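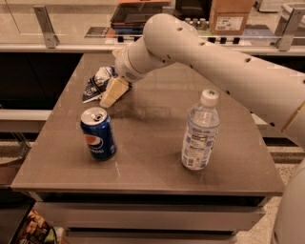 Setting the pick height on the table-clearing arm is a job you will do more often than any other, because soft finger pads wear down and every new pair is a slightly different length. We use three pieces of rubbish for it: a drinks can, a water bottle and a crumpled crisp bag. The bag is the hard one. With the fingers pressed down on the tabletop, as they are over the right side of the bag, you can feel whether the arm is giving way or pushing back, and that is the point we measure from.

You need the Temum pendant, a soft cloth and a strip of 3 mm card. Allow 70 minutes the first time.

Before you start

Wipe the table and the pads. Crumbs under a pad will give you a false reading. Turn the arm speed down to 4 per cent and keep it there until the last step. Check that the pads are seated properly on the fingers — pull each one gently and refit it if it moves.

Step 1. Park the arm

Send the arm to the side position so the camera has a clear view of the table. Put the can and the bag on the left and the bottle on the right, with a good gap between them. Leave the overhead lights on. The table is shiny and the camera has to cope with the same glare it gets in normal use.
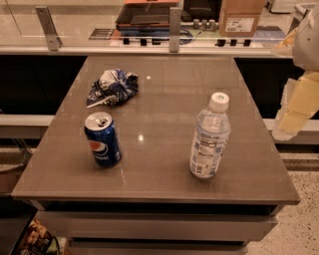 Gripper parked off the right-hand side, with the can, bottle and wrapper set out.

Take a reference picture from the pendant menu and look at the three outlines it draws. If the glare has been given an outline of its own, lower the exposure one notch and take the picture again. Don't move the objects to get round it.

Step 2. Find the table

Bring the arm over the bag and lower it in small steps. Stop when the pads touch and the force reading starts to climb. Press Store. Raise the arm, slide the card under the fingers and lower again until the card drags. Press Store a second time. The two heights should differ by the thickness of the card. If they don't, a pad is loose or the wrist screws want tightening.

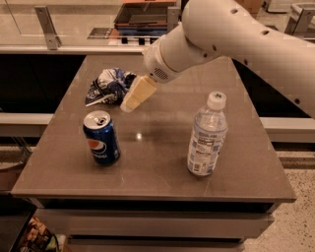
Repeat this at the near edge and at the far edge. Large differences between the readings mean the table isn't level with the arm, and you should sort out the feet before going any further. Minttu Kokkonen at Zondley keeps her readings on a sheet taped inside the cabinet door, and I now do the same — it makes slow wear easy to spot.

Step 3. Try it

Run the bag first, then the can, then the bottle. If the fingers close above the bag, take the height down by one step. If they scrape, bring it up. When all three are picked cleanly, put the speed back up and save the settings under a new name.

Do the whole job again after 900 picks, or whenever you change a pad.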